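Iason Lambrakis gets excited about door gaskets, and within ten minutes of meeting him I was excited about them too. He runs the laundry evenings at Drorum, the housing co-op where I went to find out why so many of my neighbours had suddenly started talking about spin speeds. I'd planned on half an hour. I left after dark with four pages of notes and a new opinion of my own washing machine, which I have been treating very badly.

"People think of it as a cupboard with a tap," he says. "You shove things in, you shut it, you go away. I did that for years! Then I moved into a flat where the machine was out on the balcony and I had to stand next to it in March with a coat on, and I began to look at what it was doing."

What it was doing, he decided, was lifting clothes up and dropping them. He still thinks this is marvellous. A front loader cleans by the fall, he explains, so the clothes need room to fall, and a drum stuffed to the top just turns a lump round and round in grey water. His own rule is a hand's width of space above the load, laid flat, before the door goes shut.

We talked for a while about small loads, which he defends with real passion. He knows the arguments against them (water, electricity, time) and he agrees with most of them, but he won't have it that every wash must be a full one.

"If you have a red thing that is new, you wash the red thing. With other dark things if you've got them, on its own if you haven't. Where people go wrong is they add one white shirt to make it worthwhile. One shirt! And then they have a pink shirt."
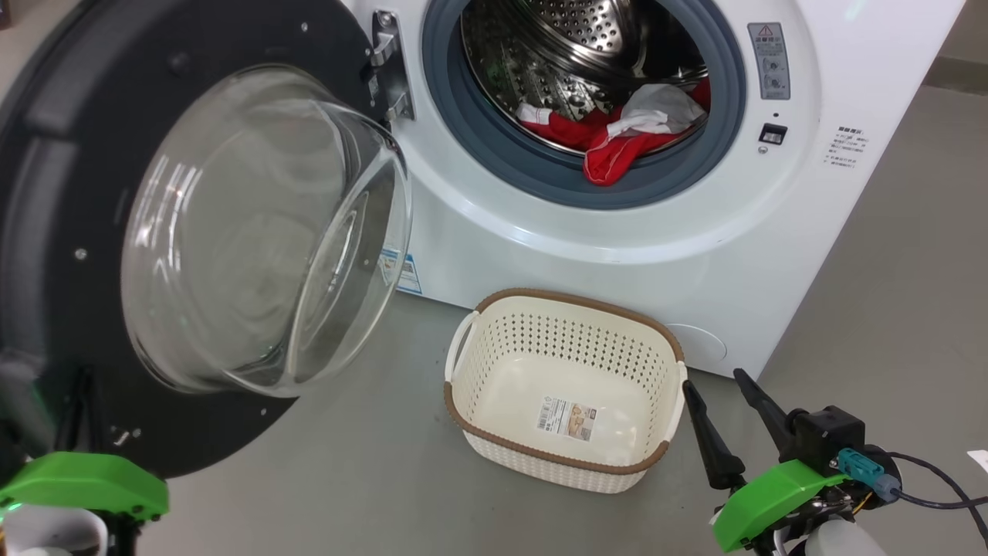 *Red and white in the drum, basket on the floor in front.*

I confessed at this point that I mix red and white all the time. He was kinder than I deserved. Older reds are usually fine on a cool wash, he says, and the ones to watch are cotton things in their first few washes. He tests them in the sink with a white flannel: wet a seam, press the flannel on it, count to twenty. If colour comes off, it goes in alone for a bit longer.

The basket is another of his subjects. He likes one with holes in it, low enough to sit right in front of the open door, so that whatever slides out over the rubber lip lands somewhere clean. He has owned a wicker one, a canvas one with a drawstring and a folding one from Plovetti that he still speaks of with affection, though the handles went. Plastic wins for him now because he can rinse it under the shower.

"And it breathes. You leave a towel in a closed bag overnight, you know about it in the morning. In a basket with holes you've got a bit of time. I'm not saying leave it! I'm saying you've got a bit of time."

Then came the gasket. He pulls the rubber fold back with two fingers after every wash and wipes it with an old sock. In there he has found hairpins, a bus ticket that had somehow stayed readable, a great many coins and once a whole baby sock, folded as neatly as if someone had put it there on purpose. The filter he does on the first of the month, with a roasting tin underneath to catch the water. He wants it known that a tea towel is no substitute for the roasting tin.

When the co-op started its evenings he kept a notebook of every load people brought in to ask about, and the first volume stops at 857. Almost all of the questions, he says, were one of the same few. Why do my towels feel like cardboard? (Too much powder, or drying too slowly.) Why does it smell? (Door shut between washes.) Why is it walking across the floor? (It isn't level, or there's one heavy thing in there by itself.) He never tires of the last one. He carries a little spirit level in his jacket, and he got it out to show me before I'd asked.

I wanted to know how much powder he uses. He made me guess, and I was out by a mile.

"Half what you said. Half! I had a neighbour who filled the drawer up to the top, and you could see suds on the glass right to the end of the rinse. He thought it was a sign of quality. We cut it down a spoon at a time until he said it was clean and I said it was clean, and it was two spoons."
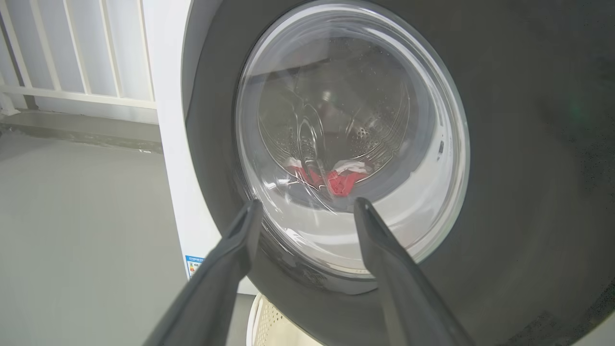
Nattawut Onsri disagrees about the two spoons, and told me so by email when I passed the figure on. In a hard-water area, the message ran, two spoons will leave a football kit exactly as it went in, and Iason should come round and smell one. It went on to recommend soaking the kit in a bucket with the powder already dissolved, which "does more than any programme on the dial", and ended with a request for the roasting tin back.

Iason laughed when I read it to him and gave way on the football kit. He's with Nattawut on soaking, too, and thinks the bucket ought to be in every flat beside the basket. He still holds to the two spoons for shirts and bedding.

Before I went he showed me how he unloads, which I had never thought of as something you could be good at. He takes each piece out singly, gives it one hard shake over the basket and lays it in flat, shirts last so they come to the line first. It takes him 12 minutes from door to pegs. I've tried it at home three times since and my best is nearly double that, but the collars are so much better! I have also found the missing button from my grey cardigan. It was in the gasket.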